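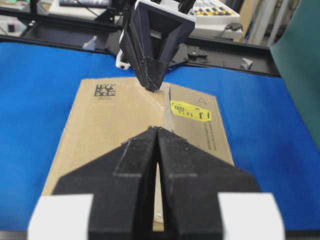 Cahier d'atelier, samedi 24 octobre 2026

Journée portes ouvertes chez Plorura. Je note tout ça le soir même, avec un thé, parce que lundi j'aurai oublié la moitié et que les collègues qui gardaient leur week-end (je les comprends) vont me demander comment c'était.

Arrivée un peu avant 10 h, café dans le hall, puis on nous a fait passer par petits groupes. Le bâtiment a bien changé depuis notre passage de juin : la salle Buvex est devenue un vrai labo de manipulation, et on peut enfin approcher des postes sans enjamber les rallonges. Accueil adorable, vraiment, on nous laissait poser toutes nos questions, même les bêtes, et je ne m'en suis pas privé.

Le poste qui m'a retenu le plus longtemps, c'est celui du cartonnage. Deux bras, des pinces à deux doigts noirs, anguleux, qui se rejoignent en pointe, et un carton à plat sur la table bleue. L'exercice a l'air idiot quand on le raconte : retirer le ruban adhésif. Chez nous tout le monde le fait sans y penser, avec l'ongle, en râlant un peu. Pour un robot c'est une autre affaire, il faut trouver le bord, le pincer sans écraser le carton, puis tirer dans une direction raisonnable pendant que le ruban se vrille et change de raideur en route.
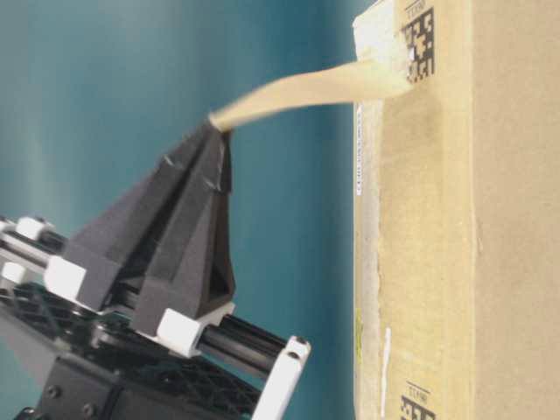
Ce qui m'intéresse pour notre projet Trernent, c'est surtout l'arrachement du papier. Quand le ruban colle bien, il emporte la couche supérieure du carton et laisse une plaque blanche toute pelucheuse. J'ai demandé si c'était gênant : pour du recyclage, non, pour du réemploi, oui, et c'est justement notre cas. Leur conseil est de tirer plus à plat et plus lentement. À essayer sur notre banc avec le ruban beige ordinaire avant de commander quoi que ce soit.

Longue discussion ensuite sur la forme des doigts. Je défends les bouts larges depuis le printemps, et je dois reconnaître que la pointe fine a du bon pour aller chercher un coin décollé. Je reste inquiet pour l'usure. À voir aussi : le logiciel Shin, qu'ils utilisent pour rejouer les essais. On nous a promis un accès de démonstration, jusqu'à 20 jours, il faut que je leur écrive.

Regret de la journée : j'ai raté l'atelier sur les câbles, complet dès 9 h. Et j'ai oublié mon mètre, donc aucune cote de la table, bravo.

Pour la semaine prochaine : ressortir les vieux cartons de la réserve, imprimer 2 jeux de doigts pointus, et vérifier si notre table bleue peut aller au labo du fond. Penser à rapporter le badge visiteur, il est encore dans la poche de ma veste.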